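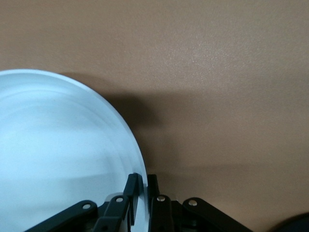 A pale blue plate with a glossy finish, on a tan-brown tabletop.

19 Dec 2022

Povura brings shared suppers to Jesstead

Povura is opening a supper room in Jesstead this May, and we can't wait to lay the tables! The room will serve one hot meal an evening at long shared tables, with everything cooked in the kitchen next door.

The tableware comes from Obi, the pottery shop in Prornley, which is supplying 700 plates and bowls.

"We wanted big plates, the kind you can pass down a table with a whole pie on," said Solange Dhillon, who runs Povura with Karine Després. "I'm so pleased with the blue, and Karine has already picked out her favourite!"

Suppers start at 6.30pm and cost £12, with two sittings a night. Children under five eat free. Bookings open in the new year, at the Jesstead shop or by phone.

Press enquiries: Karine Després, Povura, Jesstead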